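Tuesday, demo day, Merent visit

Up at 7, Vovodia people due at 10, came at 9:40 of course. Ashok let them in while I was still charging the second set. Coffee fine, parking not fine, two of them walked from the far lot.

Plan was: short talk, then hands on, then the Han arm replaying the fold. What we did: hands on first, talk squeezed in the middle, arm last. Better order tbh. Keep it for next time.

**Hands on**

- both hand-held grippers out, one per person, then swap
- soft stuff only, pillow + clothes. Rigid items stay on the shelf, we lose too much time resetting them
- everybody squeezes the trigger too hard at first. Told them half pull, wait, then close. Ashok says put a mark on the trigger. Maybe
- the older Vovodia engineer held hers almost flat and came in from the side. Worked well on dark cloth. Try this with our own people
- fast wrist turns = tracking drops. Saw it 4 times on the laptop, all near the window side. Bright in there before noon, blinds needed (ask Zekeck if they still have the gray ones)

**Talk**

Ashok did it. Slides froze on the pipeline page so he drew it on the board, which went over better than the slides ever have. Question on how many demos per task: said 100 for a first look, 700 before we'd trust the policy on clothes it hasn't seen. They wrote that down. Hope we don't regret it.

Question on cost per gripper — I dodged, Ashok answered. Need to agree on a number before the next visit.

**Arm**

Han arm, 2 runs. First one clean, sleeve in, sleeve in, fold, done. Second run it pinched two layers and dragged the whole thing to the table edge, I hit stop. Visitors liked the second one more, asked to see the log. Showed them the finger width trace, you can see it closing on thicker material and just carrying on. We should be using that signal. Have said this since January.

**To do**

- [ ] blinds
- [ ] new foam on finger pads, spare set is worn at the tips
- [ ] re-run calibration on both units, they got passed around a lot
- [ ] send Merent the task list (Ashok)
- [ ] pull the double layer grab out of the log and lable it
- [ ] longer power cord for the demo table!!

Vovodia want to come back with their own fabrics, probly heavier, towels and work jackets. Said yes. Would like to have the slower close setting in by then, and someone besides me who knows how to restart the arm controller.

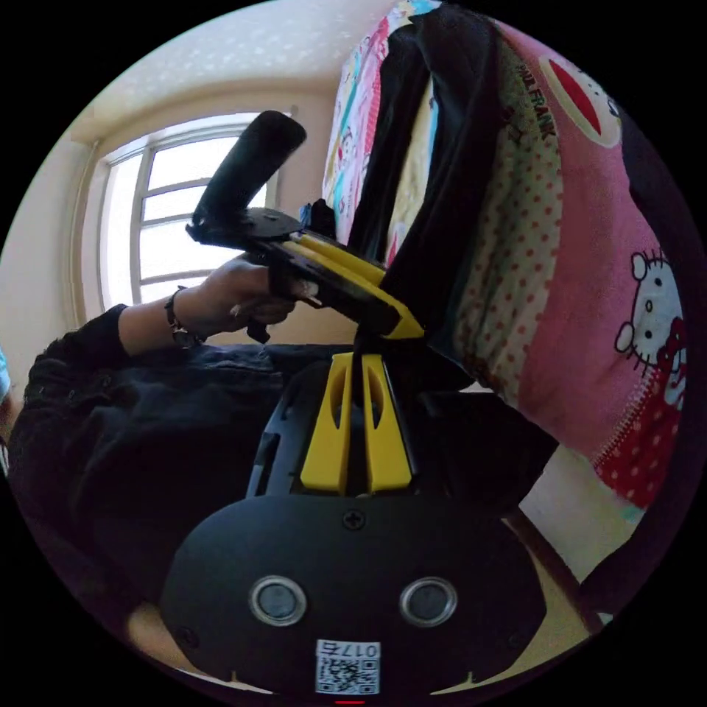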